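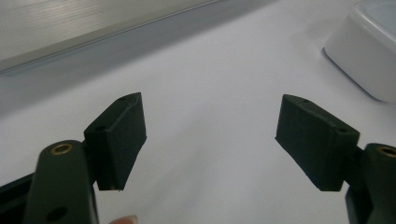

May 26, 2023

Washed down the kitchen table before starting, then dried it with a paper towel. The old plan was to sort the Jirklow containers by volume. I dropped it. Volume says very little about whether a box fits on a shelf. Height does, and after that the footprint of the lid, which overhangs the body on every one I own.

Measured the clearance in the pantry with the steel rule. The gap under the fixed board is 43 cm, more than I had written down in November. The old figure must have been taken to the front lip. Corrected it in the notebook and struck out the first entry.

The Rusemden rack has two levels. I had been treating the lower one as dead space and putting bags of rice there, where they slump and push against the wire. Lids with rounded corners sit flat, so a square container should go below and the light things above. Started from bare shelves to get a fair trial.

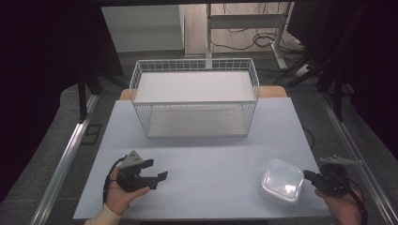
The lidded container is the one I use for dry pasta. Clear body, frosted lid, so the level can be read from the side but not from the top. That settles the question of labels: front face only. Tape on a lid is no use once a second box is stacked over it.

Order of loading, for next time: lower shelf first, back to front, then the upper. Keep 2 cm free at the sides. The wire has some give and I do not want it bearing on the plastic.

Weighed the full set on the bathroom scale, then gave up on that, as it does not register small loads. Will use the Hirose kitchen scale when I find a battery for it.

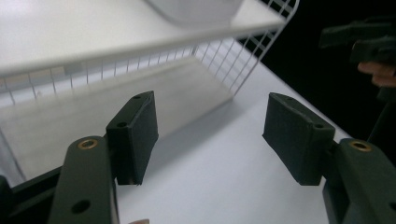 *White wire rack on the table, lower part.*

Still open: whether the rack should stand with its long side to the wall. The pantry door swings only 90 degrees and the handle takes up some of that. Erico sells a narrower rack, but I would rather turn this one first and see.

Pasta, lentils and oats tomorrow. Flour stays in its bin.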